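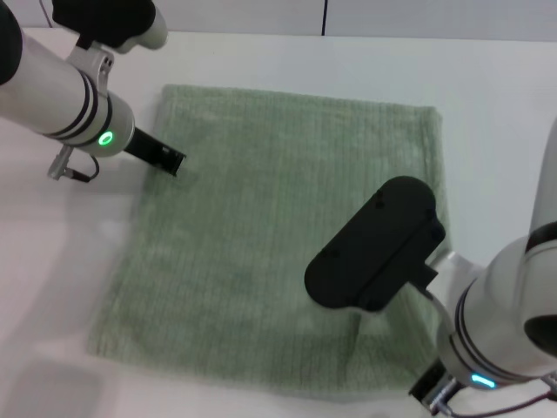 I have been arguing with my friend Usa Thepsuriya about towels for most of a year now, and since she has heard all my points at least twice, I figured I would try them out on somebody new.

The argument goes like this. When a group publishes a result on robots handling cloth, there is nearly always one big number at the top, the success rate, and everybody reads that number and goes home. Usa thinks this is fine (she works at Cludura, where people have deadlines, so I do understand). I think it's a real shame, and I think it is holding back the part of the field I love best.

Take the Semimham paper that got passed around last October. Two arms, one towel, learned entirely from people guiding the arms by hand. They reported 31 good folds out of 38 tries, and I was as pleased as anyone! Terry cloth is miserable stuff. It has pile, it has thickness, it grabs the table and it grabs itself, and a gripper that closes a little too high comes away with a pinch of loops and no corner. Getting it folded that often, from demonstrations, is good work and I'd never say otherwise.

But what I wanted to know about was the other seven. Did the arms miss the corner, or catch it and lose it on the way over? Did they fold beautifully along the wrong line? Did one arm sit there waiting on the other until somebody hit the stop button? The paper gives them one sentence. I wrote to Decha Thaweesak, one of the authors and a very patient man, and he sent me back almost two pages of notes, which were the best thing I read all winter. Most of the trouble came before any folding had started, when the towel had been laid down a bit crooked and the policy reached for where the corner usually was in training. That tells me far more than the percentage does! It tells me the folding is in decent shape and the looking is not, and if I had a student starting tomorrow I would know just where to point them.

There's also the matter of what counts as a fold. At Jaidee, where I spent two happy years, Manee Prasertsri and I could stand over the very same towel and disagree about it. She wanted the edges lined up. I would have put it in my closet and been grateful. Neither of us was wrong, but you can't set her number beside mine in a table and call it a comparison, and people do that all the time with numbers from labs that have never once talked to each other.

Usa says all of this belongs in an appendix. Well, maybe so, but then please write the appendix! Put in the starting positions. Put in the video of every try, including the dull ones and the embarrassing ones, at normal speed. Say who did the judging and what they were told to look for. It's an afternoon's work, maybe a long afternoon, and the next group over could save a month by it.

She and I are having lunch next week and I expect we'll go around again. I'm bringing Decha's notes.

24 comments
61 shares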